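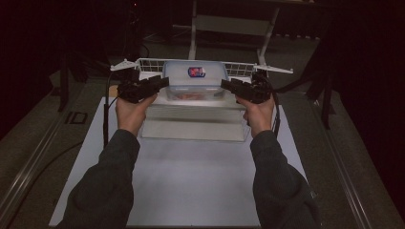 The seed swap list for October is closed and I have typed up what came in, so please check your entries before I send it to Murville for printing. Beans and squash did well, lettuce less so. On storage, which three of you wrote to me about: I have stopped using jars and gone over to plastic food containers, the see-through kind with a clear lid and a bluish tint to it. The packets stand up in them, and I can see what's in there without opening the lid.

On November 12, 2022, Jihad Bataineh wrote:
> I have 54 packets left from the Rillberg plot, mostly
> pole beans and a few kinds of kale. Some are from two
> seasons back. Is it worth bringing those or should I
> just sow them thick at home and see? Also, does anyone
> still keep seed in the fridge? Mine always seems to
> pick up damp when I take it out. 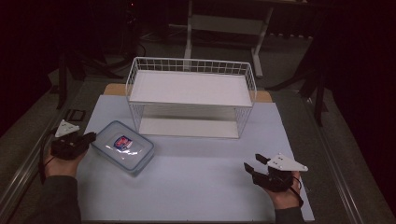
Jihad, bring the beans. Two-year-old beans are fine if they were dry when you put them away. Kale is usually good for longer than that. Write the year on the packet and let people decide for themselves.

On the fridge – the damp comes from opening the box while it is still cold. Leave it shut on the counter overnight and open it in the morning. I keep onion and parsnip in mine and leave everything else on a shelf in the back hall, where it stays cool until May.

For anyone who wants to test old seed, put 10 on a wet paper towel, fold it, slip it in a bag and look after a week. If fewer than 5 have sprouted I would not swap it. Use it up yourself and sow heavily.

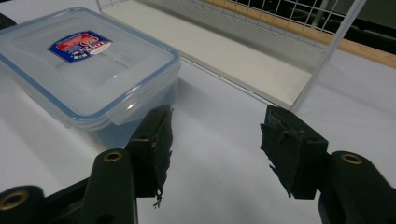

Envelopes: I ordered 600 of the small brown ones and they are at the Dekker Street hall, in the cupboard by the stairs. Take what you need. The gummed flap does not hold well on fine seed like poppy, so fold the top over twice and tape it.

Still wanted: leeks, any dill, and a short-season melon if someone has one.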